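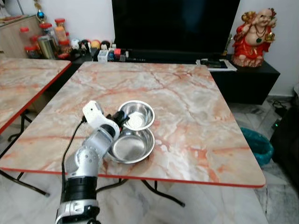
Pinthorpe is my little collection of pictures and notes about nesting bowls, and this README is where I try to keep it all straight. It started as a folder called "bowls" and got out of hand. Most of what's in here is plain kitchen stuff, the kind everybody owns and stacks without thinking, and I care a lot about the in-between moments when one bowl is partway into another. A small stainless bowl tipped up on the rim of a bigger, shallower one is pretty much my favorite thing to file, and doing it on the folding table with the pink, white and gray marble top makes me happy every time (those orange-red veins!).

What's in the folder

There are 79 entries. Each one is a picture plus a short text note with the same name. The notes say what the bowls are made of if I know, which one is bigger, and how they're sitting. I use four words for that last part:

flat: the bowl sits on the table by itself
nested: one bowl all the way down inside another
tilted: one bowl leaning on or propped against another
stacked: upside down, rim to rim, or any other arrangement I'd call a pile

If a picture could go two ways I pick the word for the top bowl. I went back and forth on this for most of November and I'm done arguing with myself about it.

Sizes

I only write "small" and "large" and I only mean it within one picture. A small bowl in one note may well be bigger than a large bowl in another, so please don't compare across notes! I did measure 11 of the bowls with a tape (rim to rim, outside edge) and those numbers are in a separate file called rims.txt. The rest I never got to. Some of them have gone back to my sister's kitchen and I'm not driving over there with a tape measure.

About shiny metal

Stainless steel is a pain to write notes for. The inside of a polished bowl picks up every light in the room, and you get a bright spot near the bottom that can look like a puddle or a dent if you're scrolling fast. My rule is that I don't write "dented" unless I've had the bowl in my hands and felt it. Same with scratches. Brushed metal is easier to live with, it just goes gray and soft. I've got a half-finished list of words for finishes in finish.txt, and I'd love help with it if you know the proper ones.

Changes

The Analier version was the first one I shared and it had the tilted and nested labels swapped in 7 notes. Sorry about that. Kokkonen fixed those and dropped the glass bowls, which now live in their own folder. Bramar is the current one. It has the rims file and a lot of spelling fixes, and I took out the column for color since almost everything said "silver" and it wasn't helping.

Things I know are wrong

A few of the oldest notes say "pan" where they should say "bowl." I used to call anything wide and shallow a pan, and I've been fixing them as I run into them.

Table names are a mess too. I wrote "marble" in some notes and "marble pattern" in others. Go with "marble pattern," it's a description of how the top looks and I'm not making any promises about what's under it.

Using it

Take whatever you like for anything you like. A link back is nice but I won't come looking for you. If you spot a wrong label, send me the entry name and the word you think it should be, and I'll usually get to it in the evening after the dishes are done. Please don't send me pictures of plates. I've thought about plates and I don't have the shelf space, in the house or on the drive.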